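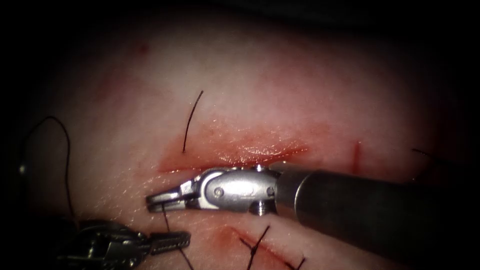

Thread is one of the oldest manufactured materials, and it is still made in much the same order of steps: clean the fiber, line it up, draw it out, twist it. The uses vary widely. A shirt seam, a parachute harness, and a book binding all depend on it, and so does the closing of a wound. The black thread lying over the skin-like surface at the start of this chapter is a single line of material, and at that size it is hard to think of it as having any structure at all. Most thread does have a structure, and you can find it with a magnifying glass and a pin.

## Chapter 6: Yarn and Thread

### What this chapter covers

Chapter 5 dealt with fibers one at a time. You learned to tell cotton from wool under a lens, and you tested how each one took up water. In this chapter the fibers are put together. We look at twist, ply, and finish, and then at how thread is numbered and sold. Weaving and knitting are left for Chapter 7.

Before you begin, you should be able to explain the difference between a staple fiber and a filament. If you can't, go back to Section 5.2. Much of what follows depends on it.

### The mill at Sterkley

The town of Sterkley grew up beside a fast stretch of the Nel River. Its first spinning mill opened with 21 workers in a converted grain store. The river turned a wheel, the wheel turned a long overhead shaft, and leather belts carried the motion down to the frames. When the river ran low in August, the frames slowed and the yarn came out uneven. The mill's account books show lower prices for late-summer yarn year after year.

The owners later bought a steam engine and moved into a brick building on higher ground. At its largest the mill ran 2,875 spindles. Each spindle did one job, which was to turn and wind. The skill lay in feeding the fiber at a steady rate and in noticing quickly when a strand had broken. Workers called piecers walked the rows and joined broken ends by rolling them between finger and thumb.

We will come back to Sterkley several times. Its records list the fiber bought, the yarn sold, and the complaints received, and the complaints are the most useful part. A customer in the town of Prokelton returned a shipment of sewing thread one April with a note saying that it "kinks in the needle and will not lie down." By the end of Section 6.3 you should be able to say what was probably wrong with it.

### 6.1 Why twist holds

Pull a small tuft of cotton from a cotton ball and tug both ends gently. It comes apart with almost no effort. The fibers slide past one another and let go. Now take a second tuft, twist it between your fingers until it is firm, and pull again while keeping the twist in. It resists.

The fibers themselves are no stronger than before. Twisting wraps them around each other in a spiral, and when you pull on the ends, the spiral tightens. The outer fibers press inward on the inner ones. Friction between them rises, and they can no longer slide easily.

There is a limit. If you keep adding twist, the yarn begins to curl back on itself and form small loops. Past that point it becomes harsh to the touch and weaker, as the fibers lie at too steep an angle to share the load well.

**Twist direction** is named with a letter. Hold a length of yarn upright. If the spiral slopes the same way as the middle stroke of the letter S, it is S-twist. If it slopes like the middle of a Z, it is Z-twist.

### Try it: Untwisting a thread

You will need a 13-inch length of cotton sewing thread, a pin, a magnifying glass, and a sheet of paper that contrasts with the thread.

1. Tape one end of the thread to the paper.
2. Note the direction of the twist, S or Z.
3. Roll the free end between your fingers against the twist until the thread opens.
4. Separate the strands with the pin and count them.
5. Pick one strand and find the direction of its own twist.

Record your results in a table with one row for each thread tested. Keep the table. You will need it in Section 6.2, where we take up plied thread and the reason its strands are usually twisted one way and the finished thread the other.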